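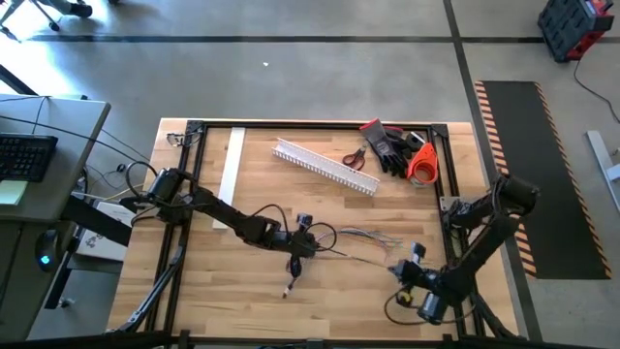 About us

Home About Our rules Training Contact

Fuvham is a small company which writes working rules for places where people and robots share one room. We do not sell robots. We read the standards, we visit the workshop or the laboratory, and then we write with the staff a set of rules short enough to be read standing up. Our office is in Surkilness, on the first floor above a shop for bicycle parts, and the test room is at the back of the same building.

How we began

The company was started by Deepak Nishad, who was for many years a maintenance engineer in a factory of packing machines. In that factory the safety book had 268 pages. It was a correct book, and it was kept in a locked cupboard. When a new colleague asked him where he should stand while the arm was moving, Deepak had to ask for the key. He has told this story to every client we have had, so we may as well put it on the page.

The first customer was Negash, a maker of cable sets for lifts, and they are still with us. For them we wrote six rules for a bench with two arms. Four of the six are still used with the same words. The other two we had written badly, and the operators corrected them in March of the following year.

What we believe about a good rule

A rule should say who does the thing and when. "Care must be taken with cables" is a sentence we find very often, and it gives work to no person. We would write: "Before the arms get power, the operator moves each arm by hand through its full reach and looks at the cables." It is longer, but it can be done and it can be checked.

We also think a rule must be possible on a bad day, when the delivery is late and one person is ill. If it needs two people and the shift has one, then it will be broken, and after some weeks the other rules will be broken with it.

Our bench rules

Many visitors ask us for the list that we use for two-arm benches. We give it freely. You may copy it, but please change it for your own place.

1. Mark the floor before you place the robot. The marking shows the furthest point that any part of the arm can reach, and the elbow is included. People measure to the gripper and forget that an elbow can pass over the side of the table.

2. Fix the base to the frame or rail, never only to the wooden top. Wood moves with the seasons.

3. Arm cables have enough slack for the full movement and no more. A loop which hangs under the wrist must not be able to catch the work or the other gripper.

4. Hand tools have a place on the bench, and the place is written in the job sheet. Scissors and knives go outside the path of both arms.

5. Safety glasses are worn when wire or duct is being cut. Gloves are taken off before anybody works near a turning part.

6. The person at the keyboard must see both arms without standing up. If he cannot, the desk is moved.

7. Chairs with wheels stay behind the floor line while the arms have power.

8. Loose wires are sorted before the run starts. A bundle with open ends is difficult for a gripper and also for the person who must free it later.

9. Anybody in the room may stop the work, and does not have to explain why until the arms are still.

The speed limit for shared work is decided for each bench after a risk assessment. We do not print one number here, as people would copy it.

Training

The course takes 30 hours and is given in Surkilness or at your own site. More than half of the time is spent at the bench. We have now trained 400 people, among them electricians, teachers, laboratory staff and one group of buyers who wanted to understand what they were paying for. The course has a written part, but the participant must also find the faults in a bench which we have prepared with mistakes. Most people find the cables quickly and miss the chair.

For schools we have a shorter course called Millero. It uses the same rules in easier words, and the teacher keeps all the sheets.

What we do not do

We do not give certificates for machines. For this you need an approved body in your country, and we can help you to prepare the papers. We also do not come to a site to decide who was guilty after an accident. We will come to see how the rule can be made better.

Work with us

Please write first with a short description of your bench: how many arms, what work is done, and who is in the room. A simple drawing by hand is welcome. We answer all letters, usually in the same week, and the first talk costs nothing.

Page last changed: 6 October 2026

Share (30) Comments (6)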